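The Great Mitten Sort

Ruselside gets its winter out of a bag

Friday, December 17, 2021

Every house has the bag. Ours hangs behind the back door and from February on it just eats things. Toques, neck warmers, a scarf no one will own up to. Gloves mostly. One here, one there, shoved in damp and forgotten till the first real snow, when everybody wants a matching pair by ten to eight.

So, the sort. Down in Ruselside it's turned into a bit of an event, hall booked, kettle on, bags dumped out on the tables. Bring your orphans, go home with pairs. That's the pitch anyway. The hall went up in 1842 and is heated like it, so most people sort with their coats on.

I went down with two grocery bags and low hopes. Came home with less than I took, and all of it in twos.

The method is simple enough. Everything out first. Don't pair as you go, you'll grab the first navy thing that looks close and be stuck with it. Get it all flat, palms down, fingers the same way. Knits at one side, fleece at the other, leather and ski stuff somewhere else entirely because it takes up so much room. Then look. Colour lies to you under hall lights. Cuffs don't, or not as often. Ribbing, stitching, how faded the edge is. Tags are even better, if some kid hasn't picked them off.

Kids' things are the easy wins. Nobody mistakes a pompom for anything else. A light blue knit with a gray-blue cuff, though, could belong to half the street, and you want both of them side by side before you call it.

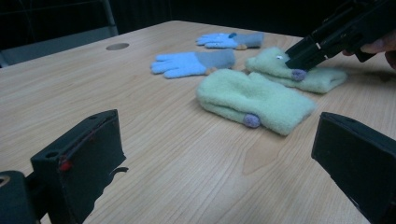
Knit and fleece don't keep the same

Light blue gloves, mint mittens with a lavender pompom on each. Two pairs, and two completely different storage jobs.

Knit gloves want to lie flat. Lay one on the other, cuffs together, done. People love to roll them and flip one cuff over the whole bundle like socks, and by March the ribbing on that cuff has gone slack and lets the snow in at the wrist. I did it for years. Ruined a good pair of Lysenkos that way, the grey ones with the long cuff, and you can't get those now.

Fleece is more forgiving. Fold it, squash it, it springs back. The trouble is bulk. A folded fleece mitten makes a fat little brick and a drawer fills up fast, so give them the basket and save the drawer for knits. Pompoms facing out. Anything under a boot comes up flat and sad and stays that way, no amount of fluffing fixes it.

Clips, pegs, strings

Strong opinions at the hall on this one. The clothes peg people (cheap, always one handy) against the clip people. Fiko does a plastic mitten clip with a loop for hanging and it's fine, bit stiff for small hands. Hurkon's is metal, grips harder, leaves a dent in thick fleece if you forget it over the summer. I've gone to pegs. Wooden ones, name on the side in marker.

And the string through the sleeves. Looks daft, works. No child over six will wear it.

Washing, while they're all out

Knits in cool water, squeeze don't wring, dry on a towel. Not on the rad. I know everybody does it. The cuff goes crisp and teh thumb shrinks first, always the thumb. Fleece can go through the machine inside out, no softener, and a mitten with trim goes in a pillowcase or a lingerie bag. Check for tissues first. Check again.

Spots are worth a go with dish soap and an old toothbrush before the wash, not after. Ink you can forget about.

What about the leftovers

There's always leftovers. Single knits get kept till spring at our place, then they're for scraping the windshield or polishing boots. Single fleece cuts up nicely, it doesn't fray, so you get a phone pouch or a patch or a very small hat for a bear. Good wool ones can be felted for pot holders if you've the patience.

Pairs that don't fit anyone go in the box by the hall door, pegged together please, size on a bit of masking tape. Box was full when I left. Next sort's in February, same tables, bring a peg or two and your own mug.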